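Stripping an Old Office Desktop for Parts

I love this job! An old office tower has so much good stuff in it, and you only need a Phillips screwdriver, a few small bags, a marker and maybe 44 minutes of an evening if you take it slowly. Most of what I know I picked up from Lerato Lekota at the Zasiso repair evenings, and I've been hooked ever since.

Unplug everything first, then hold the power button in for 15 seconds. Lay the tower on its side, take the panel off and touch bare metal on the case before you reach in. Keep touching it now and then as you work.

Memory comes out first. Push the clips back and the sticks pop up (such a satisfying click). Next the hard drive: pull its two cables by the plugs, never by the wires, and slide it out of the cage. Then the cooler. Loosen its screws a little at a time, corner to opposite corner, and give it a gentle twist before lifting so the old paste lets go. Raise the lever, open the metal frame and lift the processor straight up.

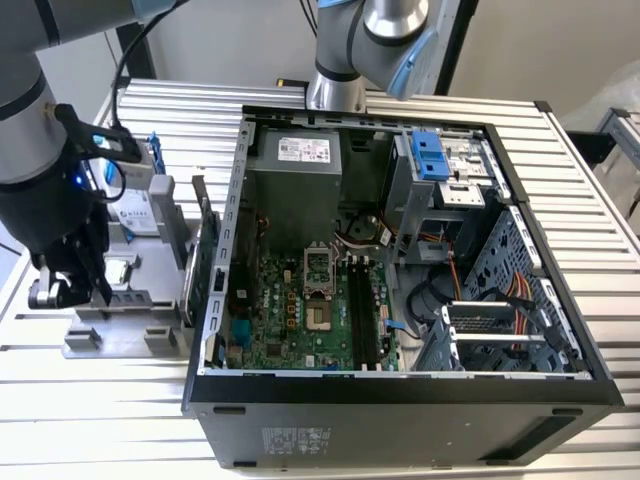
Should I take the power supply out before the motherboard?

Leave it until the board's plugs are all undone, then do whichever gives your hands more room. In a tight case I like the power supply out early, and its cables go with it in one bundle.

Bag the screws as you go and write the part on each bag. Wipe the paste off the processor with a lint-free cloth and a drop of isopropyl alcohol, then put it in an antistatic box.

Blow the dust out of the case last, outdoors if you can. And keep any colored latches and drive clips, even from a case you're scrapping. They're a pain to replace!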